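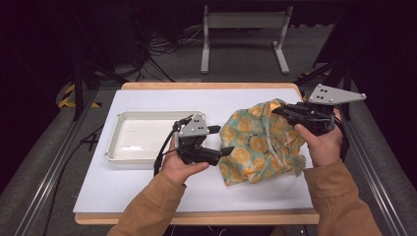

A crumpled cloth bag on the tabletop.

The Bag of Bags

6 min read

Under the sink in my kitchen in Humport there is a bag, and in the bag there are other bags, and I would like it noted that every one of them was bought in good faith.

The cloth shopping bag is the most virtuous object most of us will ever forget in the boot of the car. We bought the first to be responsible. We bought the second at the checkout, with the first sitting 58 metres away in the car park, because going back would have meant giving up our place behind a man with a trolley full of mineral water. By the third we'd stopped pretending there was a system.

I once emptied the whole collection onto the lounge room floor, on a wet Sunday when I could have been doing my tax, and found 28. Two had come from a bank I don't bank with. One advertised a conference on regional drainage. Four were from the Raltoren food hall, which sells a perfectly nice olive and wraps it as though it were being presented at court. I'd kept them all because throwing out a reusable bag feels like putting down a healthy dog.

The trouble is that cloth bags don't age the way the people who sell them suggest. In the catalogue they hang from a linen shoulder with a baguette poking out. At home they go the colour of dishwater, they develop a smell (onion, with something underneath) and they crease so thoroughly that no flattening will ever bring them back. I have ironed one. It looked like a bag that had been ironed by someone with problems.

Folding is where the moralists come in. There is a school, popular on the internet, that wants you to fold each bag lengthwise into thirds, roll it from the bottom and tuck the handles into a neat little parcel you could post to your mother. I did this for an entire September. The parcels were lovely. They lived in a basket by the front door, where I walked past them on my way to the shops every day until October.

The rival school simply stuffs. You take the bag by whatever part presents itself and shove it into another bag, and you feel nothing. I was raised a stuffer and I've gone back to the faith.

Vurov, which makes the sort of luggage that gets its own seat, now sells a plain canvas tote for $413. I went in to look at it. It has two handles and an opening at the top. The sales assistant told me it would "develop a character" over time, and I thought of the drainage conference, which has so much character I keep it in a separate cupboard.

At the other end of the market is the Cordeiro market on the wharf, where the stallholders have given up on all of us. If you turn up without a bag they point at a cardboard box of other people's, donated or abandoned, and you take one and are meant to bring it back. I've taken home three so far. I have returned one, and it wasn't one of theirs.

My favourite is still the oldest, a beige thing with one handle resewn in the wrong thread. It has carried library books, wet togs, a casserole that leaked, and a cat, briefly. It'll hold a week's fruit if you leave out the rockmelon. I'd be sorry to lose it, so naturally I left it on the bus last month and had to ring the depot, where they asked me to describe it, and I heard myself say "sort of floppy".

They had a shelf of them.

We use cookies to improve your reading experience. By continuing you accept our cookie policy.

Comments (4)

wharfie_gran
The Cordeiro box is where my good striped one went. If you have it, the pocket's got my fish punch card in it.

notafolder
Thirds?? Halves, then halves again. Thirds is for letters.

Bellbird22
I keep mine on the doorknob so I can't leave the house without touching them. Still forget. Now I've just got a doorknob covered in bags.

tinned_peas
$413! Does it come with the olives?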